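Hand-held grippers teach robot to handle fruit without bruising, Hunia team reports

April 27, 2024

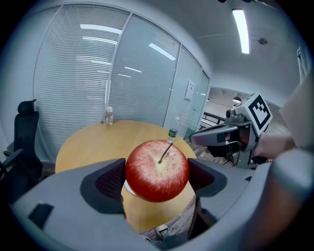 Researchers at the Hunia automation laboratory have published results from a method that trains a robot arm to pick up and pass soft produce using only recordings made by people. The training set holds 2785 demonstrations, all collected in March with hand-held grippers in ordinary offices and kitchens. No robot was present during collection.

Each gripper records wide-angle video along with its own position and the width of its finger opening. Software developed under the project name Rulla aligns the recordings in time, discards those in which position tracking was lost, and converts the rest into motion targets for a two-arm system. After filtering, 1155 of the demonstrations involved two grippers working together, such as one holding a piece of fruit while the other took it over.

The team compared two versions of the control policy. The first was trained on video alone. The second also received the finger opening width at every time step, which let it learn how far people close the gripper on objects of different sizes. In trials with apples, pears and tomatoes, the video-only version completed 42 of 60 handovers without dropping or visibly marking the item. The paper does not give a matching figure for tomatoes alone, where the authors say both versions performed worst.

Most failures in the first version came from closing too early – the fingers met the side of the fruit and pushed it away. The second version made this error less often but was slower to release.

The trials were run on arms supplied by Fastdale, a maker of packing equipment. Mohamedi, a produce distributor, provided the fruit and graded it for bruising a day after handling.

The authors list two limits. The method has not been tested on wet fruit, and it depends on the robot carrying the same fingers and camera position as the hand-held tool. Work on a version that tolerates different fingers is under way, and the filtered recordings will be released with the Rulla code.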